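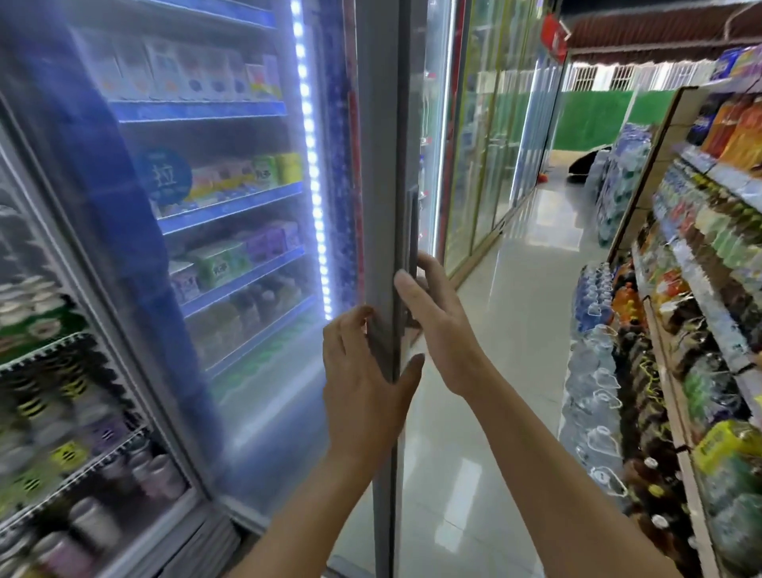

Re: [equipment-planning] Budget for the cooler door trial

Posted to the list Jan 9, 2025

> We have 1,237 left on the Drirnach line after the December order.
> Can we get the second gripper out of that, or does it wait for
> the next round? Galtine wants an answer before they hold stock.

It can't come out of that line if we also buy the mounting kit. The Galtine quote is 1,163 for the gripper and 236 for the kit, so we would be over before shipping.

I would still ask for both. The doors we are planning for are full height with a thick metal frame and a narrow vertical handle, and a person opening one may well use two hands, one on the handle and one lower on the frame. A single arm has to pull and then keep the door from swinging back while it reaches the shelf. I don't want to plan the restocking work on that basis.

Poirier has offered a used kit, but it fits the older wrist plate and the adapter is another 320. That is more than the new one costs – I would drop it.

My proposal is to move the Flulero software renewal to the next round and put that money toward the kit. The current license covers the trial period. If anyone needs the renewal sooner, please reply to the list before I send the order form.

Also, please measure the handle depth at your own site. The quote assumes the standard fingers, and longer ones are priced separately.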